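4.3 Setting up the Lametti ballot scanner at a polling place

1. Place the scanner within 2 metres of a mains socket. Do not use an extension lead.
2. Check the number on the Nestolby seal against the delivery sheet. If they differ, stop and ring the district office.
3. Switch on at the rear. The self-test takes 60 seconds.
4. Enter the precinct code and press CONFIRM.

Note: the public counter must read zero before the first ballot is fed. The lifetime counter will not - this is normal.

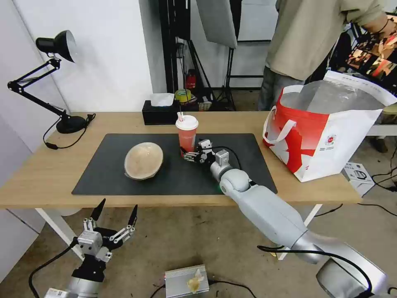
5. Print the zero report. Two poll workers sign it, and it stays attached to the roll.
6. Lock the printer cover and open the feed slot at 7 am, no earlier.

Caution: never feed a test ballot once the zero report has been printed. It will be counted as a vote.

If the scanner rejects a ballot twice, place it in the side bin and record it on form Memon 20. Do not flatten or re-mark it.

For closing the poll and sending results to the Zudidora server, see 4.4.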